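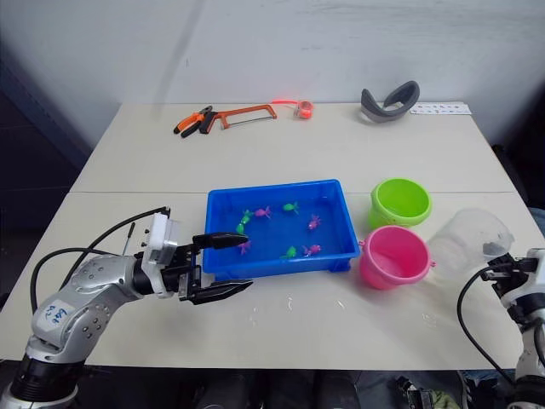
Hanan Awad complained that white was the only colour people chose by refusing to choose, and then spent three weekends choosing. The remark, made in a letter to a decorating monthly, is often quoted in writing on the white wall, usually by people trying to sell one.

White wall

A white wall is an interior wall finished in white or in something its owner is prepared to call white. It is the usual finish in rented homes, offices, galleries, clinics, schools and workshops across much of the world, and the usual background to everything that goes on in them. The term covers limewash, distemper, emulsion, gloss and bare white plaster. It does not normally cover tiles, which have their own literature and their own quarrels.

History

Limewash is the oldest common form. Lime is burnt, mixed with water and left to stand, and the thin milk that results is brushed on in several coats. It goes on almost clear and whitens as it dries, a habit that has led generations of beginners to put on far too much. It was cheap, it discouraged insects and mould, and it could be renewed every spring over whatever had happened during the winter. Farm buildings were often whitened more regularly than the farmhouse.

Distemper, made from chalk and animal glue, gave a softer and flatter surface for bedrooms and ceilings. It came off on clothing. Householders of the period learned not to lean.

Lead white was used where a tougher coat was wanted, with well-known effects on the people who made it and the people who sanded it down. Zinc white was safer but covered poorly. Titanium white, sold commercially from the early twentieth century, covered very well indeed and did not poison the decorator, and it displaced the others with a speed that the trade put down to progress and the decorators put down to the price.

The idea that a white room was modern, as opposed to merely clean or poor, belongs largely to architects between the wars. Many of the buildings they are remembered for were in fact partly blue, pink or brown inside. The photographs were black and white, and their admirers painted accordingly.

Shades

Pure white is seldom sold as such. Manufacturers tint their whites with small amounts of black, ochre, umber or blue, and name the results after fabrics, dairy products, weather and bones. The Jivola card, a staple of hardware shops in its day, listed 301 whites at its longest. Hadi Yammine, who mixed colours for the firm, wrote in his memoir that 40 of them were the same tin. He declined to say which, and the firm declined to comment on the memoir.

Shades are generally divided into warm (leaning to yellow or red) and cool (leaning to blue or green). A warm white looks dirty beside a cool one, and a cool white looks like a hospital beside a warm one. Decorators' manuals therefore advise against using both in the same room, and builders' merchants deliver both in the same order.

The light matters more than the tin. North light greys a white, evening sun turns it peach, and a strip lamp can turn it a colour for which no fabric or dairy product has yet been found. Manuals recommend painting a large sample and looking at it at 8 a.m., at noon and after dark. The usual practice is to look at it once, in the shop.

Marks and upkeep

A white wall records use. Chair backs leave a line at one height and tabletops at another; bags, bicycles and shoulders account for much of the rest. Marks high on a wall are generally blamed on moving furniture, or on the previous tenant.

Matt emulsion shows scuffs least until somebody rubs it, after which it shows the rubbing. Silk and eggshell finishes can be washed, at the cost of revealing every ripple in the plaster. Touching up is possible only with paint from the original batch, and even then the patch tends to appear as a clean rectangle floating on what everyone had believed to be a clean wall. Bastien Moulin's handbook on property maintenance gives this a chapter to itself, under the heading "Paint to the corner". The chapter's advice is to paint to the corner.

Yellowing affects oil-based gloss in particular, and is worst in the dark. A door behind a wardrobe will yellow faster than one in full sun, an arrangement that has been fully explained by chemists and is still widely felt to be unfair.

The Hallum rule

In the town of Hallum, a by-law once required the walls of all public rooms to be "white and so kept". It did not define white. The resulting case concerned the reading room of the Sleiman Institute, which an inspector found to be cream. Wissam Saab, for the institute, argued that it had been white when painted and that the by-law could not bind the pipe smokers. The file ran to 177 pages, including a painted card submitted as evidence, which had itself yellowed by the time of the appeal. The institute won, then repainted the room green.

The by-law was repealed one June without debate.

Criticism

Objections to the white wall are nearly as old as the paint. It has been called cold, timid, glaring and bad for pictures, and also the only thing suitable for hanging pictures on. Hanan Sabbagh's survey of rented flats in Wesov found white in nearly every living room and affection for it in very few. Asked what colour they would prefer, most tenants named another white.

See also

Ceiling
Magnolia (paint)
Skirting board
Whitewash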